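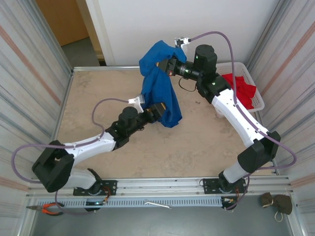 What do I do with the odd cloths that don't match anything? Fold them in thirds like the rest and put them at the bottom of the pile, they'll get used.

Right. Evening, gone nine. Tea going cold next to me.

Cloth day today, finally. October and I still had the summer lot in a heap on the landing. Did the blue ones first. Terrible things to fold, they twist the moment you pick them up, you get one end straight and the other's gone round on itself. Shook it, laid it flat, thirds, then half. Looks alright if you don't look at the corners.

Reds in a basket by themselves after what happened to the pillowcases. Never again. White slotted basket is best for that, air gets through.

Horácio Fonseca rang halfway through, wanted to know had I still got his Flurkeo catalogue. I have not. Well I might. Said I'd look and then didn't. He says fold towels over a rail, not on the bed, saves your back. Tried it. He's right, annoyingly. Told him so and he went on for ages.

Managed 6 bath towels, all the tea towels, then the duster bag which I should of left alone. Half of it is old shirts. Kept 3, binned the rest. Felt bad about the stripy one.

Airing cupboard next. Top shelf sticks. Need to take the door off and plane it, or get somebody in, but last quote was 800 and that was for the cupboard AND the landing shelf, and I only want the shelf to not wobble. Buckley is meant to be cheaper. Ring them tomorow, morning, before they go out on jobs.

Fitted sheets: gave up. Rolled into a ball, shut in the drawer. Corner into corner, I know, I know. Arms not long enough for the king size.

To get: pegs, lavender bags, more of the Gallovero soap flakes, not the liquid, it left marks on the dark stuff.

Knees sore. Landing's clear though, can see carpet for once. Washing machine still on for the last load so can't go up yet. Twenty minutes it says. Bed after that.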